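Cell keeper wanted, part time, Stirby workshop, Tedcombe

We're looking for somebody to look after one robot cell. Just the one! It's called Clurkow (the name came off an old crate and stuck), it has two arms, and it spends its days picking up clothes. I've been its keeper for longer than I meant to be, I'm moving over to the new build at the other end of the building, and I'd like to hand it to somebody who'll enjoy it as much as I have.

You don't need a degree, and you don't need to be able to write software. You do need to be good with small screws, happy to keep a logbook that other people can read, and the sort of person who hears a fan change its note and goes to see what's up with it.

The job is 21 hours a week, spread over 4 mornings, starting in November. We open up at half past seven and I like the cell to be running by nine. Pay is on our technician scale and I'm glad to talk numbers on the phone before you bother filling anything in. There's parking, a decent kettle, and a bus that stops outside the gate and is sometimes even on time.

What the mornings are like

You come in, switch on at the wall, and let both arms go through their start-up while you walk round the outside and look at things. Bolts, cable ties, the rail, the feet. Then you wipe the lens on each wrist camera, check the picture on the screen is sharp, and run the short pick routine with nothing in the fingers. If both sets open and close cleanly and meet where they should, you sign the sheet and put the clothes out.
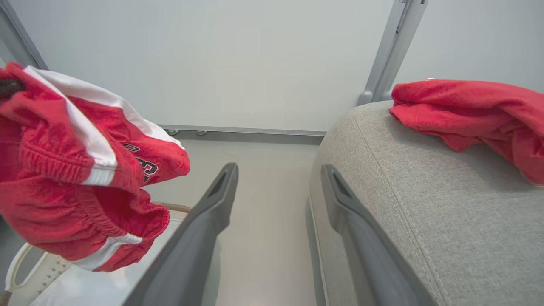 Fingers are the biggest part of the job, so I'll go on about them a bit. They're shaped parts that bolt on, they wear at the tips, and a tip that's gone round will still pick up a tea towel all day and then let go of anything slippery. Sports kit is what finds them out, which is why I'm so fond of it as a test load: a pair of red shorts with a broad white stripe, all bunched up at the elastic, gives the fingers thick bits and thin bits in the same grab. Get the slots near the ends clean while you're at it, as fluff packs in there and goes hard. I use a wooden cocktail stick and a soft brush, and I'd ask you never to use a blade. Somebody did once (all right, me) and we had to change the pair.

Changing a pair takes me half an hour with the cell locked off. You undo the old ones, clean the seat, fit the new ones finger tight, close them on the brass gauge, nip everything up and then check it again on the gauge. After that comes the bit people skip, where you have to redo the camera offset, as even a tiny change in where the tips sit will have the arm grabbing to one side of what it's looking at. I'll show you all this, several times if you like. We've got it written down too, in a ring binder that is badly in need of a fresh pair of eyes.
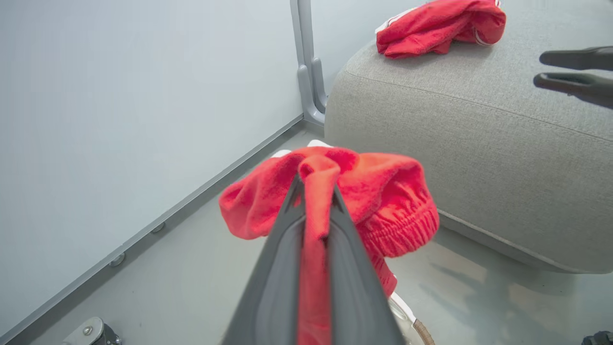 The rest of the morning is cables and cloth. The cable down each arm gets bent every time the wrist turns, and it always goes in the same place, a hand's width back from the plug. Bend it gently between your fingers once a week and feel for a soft spot. If there is one, swap the cable that day and don't wait for it to start dropping out, because a fault that comes and goes will eat your whole week. Spares are in the blue drawers. When you take the last one, part number 3935 is the one to order, from Heydari, and please order two.

Cloth means keeping the loads in a fit state. Wash them, mend them, throw them out when they go bobbly, and write down which ones are in use. Lint gets everywhere, so you'll be on friendly terms with the hoover. Once a month you also take the covers off at the base of each arm and clean the filters, and that's a morning gone, with the radio on.

Now and then it will stop with a fault and a room full of people looking at you. Most of the time it's a finger that's closed on a thick fold and timed out. You lock off, free the cloth by hand, and look at the tips before you start it up again. I'd much sooner you left the cell off until after lunch than ran it with something you weren't sure of, and everyone here will back you on that.

Who I think would like it

Anybody who has looked after sewing machines, printers, bikes, vending machines, lab kit, that kind of thing. I came from mending knitting machines myself, back in 2004, and hadn't touched a robot in my life. Around half of what I knew carried straight over. You'll need to be all right with kneeling down and with reaching into awkward corners, though if that's difficult for you do still get in touch, as we can move the stands up and there's a bench on wheels.

You'd have two weeks alongside me before I let go of the keys, and after that I'm at the far end of the same building and can be fetched with a shout. Lock-off training is paid and comes first, before you put a hand inside the guard at all.

How to apply

No long forms. Send us a page about yourself and tell us about one thing you've kept going well past the age it should have packed up. Photos are welcome, muddy ones too. Post it or drop it in to the Stirby workshop in Tedcombe, marked "Clurkow", or ring the front desk and ask for the cell room, any time before three in the afternoon. We'll invite a few people in for a morning each, paid, where you'll fit a pair of fingers with me next to you and then have a go at telling me what's wrong with a cable. Bring reading glasses if you use them, those screws are tiny!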